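Setting up your first campaign in Stollex
Reading time: 2 minutes

Before you start, please check that your advertiser account is approved. Without approval you can save a campaign, but you can not send it.

1. Open Campaigns and click New. Give the campaign a name which your colleagues will also understand in February, when the reports are made.

2. Choose the placement. For café and restaurant partners, select Lolter Table Cards. The smallest order is 156 cards, the largest is 3,000 in one campaign.

3. Upload your artwork. One campaign can hold up to 6 versions. The file must have the bleed included.

Note: Text nearer than five millimeters to the edge will be marked in red. You may ignore the mark, but then the printer does not accept a complaint.

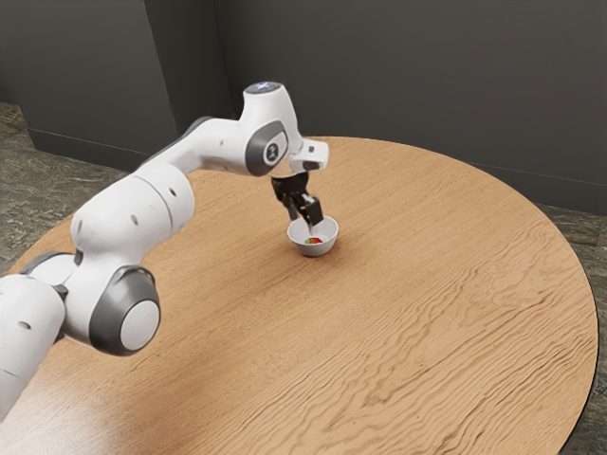
4. Set the budget. Enter the total and not the price per card. The system divides it by itself, and shows the result under the field.

5. Click Preview, read every line of the text one more time, and then click Send to Print.

Caution: After Send to Print the order can not be changed. Stopping the campaign in Stollex stops only the reporting. The cards are still printed and invoiced.

Comments

Poon: Is the bleed also needed for the round cards? The upload did not complain.

varnau_print: Yes, for all shapes. We had 2,025 cards with a white line on one side.

Poon: Thank you, I will upload again.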